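Is It Still an R if It's Upside Down?

Some grown-ups will tell you that foam letters teach you to read. Do they? Let's be a little suspicious and find out.
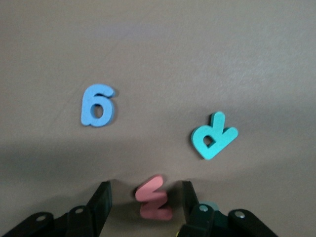 A letter made of foam is a funny sort of letter. On a page, an R stays where the printer put it. On a table, an R lands any way it likes. It can lean over, lie on its side or stand on its head, and you still know it's an R. Your brain turns it around for you, so fast that you don't feel it happen.

But be careful. That trick doesn't work on everything.

Take the number 6. Spin it halfway around and look again. Now it's a 9! Same foam, same hole in the loop, different number. So which one is it really? There is no way to tell from the shape alone. You need a clue, like which way the other numbers are facing. Some game makers put a little line under the 6 for this reason. Plenty don't bother.

Letters can fool you too. A small b turned halfway around looks like a q. A capital M can pass for a W if the foam is chunky enough.

And then there is flipping, which is a different thing from turning. Pick up a foam R and lay it on its other face. Now it's backward, and you can turn it all day without making it come right. An O doesn't care. Neither does an A.

TRY IT

Don't take our word for any of this. Get some foam letters and numbers, drop them on a table and see which ones you can name without moving your head. Then walk to the other side and try again. Did any of them change?

The Totix box says "82 pieces for 40 ways to learn." We tried to find all 40 and stopped at 6, and 4 of those were sorting by color. Sorting is fine. You could do it with socks.

So do foam letters teach you to read? Not by themselves, we think. A letter sitting on a table doesn't make a sound — somebody has to tell you what sound goes with it. They are pretty good for finding out which shapes play tricks, though.

Last updated: November

Get new Omham Kids pages by email. We use cookies to remember your reading level. OK / No thanks

© Omham Kids, published by Sidarent | Contact us | Back to top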